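From: Lautaro Leiva
To: workshop list
Subject: Re: Paint for the grey metal bins

Kimie Tamura wrote:
> Before we order new bins from Hultden, can somebody check
> whether the old ones can be repainted? I have heard the paint
> is going on the inside.

Dear all,

I looked at the old bin this morning. The floor has many scuffs and pale scratches, but this does not worry me so much. The back wall is worse — along its lower part there are dark grey scrapes with ragged edges. On the right wall there is one worn patch, going up and down. The left wall is more even in colour.

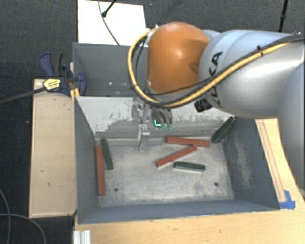 Fiona Lennox wrote to me that paint alone will not stay on the floor, and that she would prefer a rubber mat, cut to size, with paint on the walls only. I can agree with this, if the mat is thin and does not slide.

Koivisto offers a two-part paint in 2 litre tins. One tin should be enough for 4 bins, if we do not paint the outside. The sanding must be done by hand, I think, as the walls are sloping and our sander does not go well into the corners.

Could Nobuhle please tell me if we still have the coarse paper from May?

With kind regards,
Lautaro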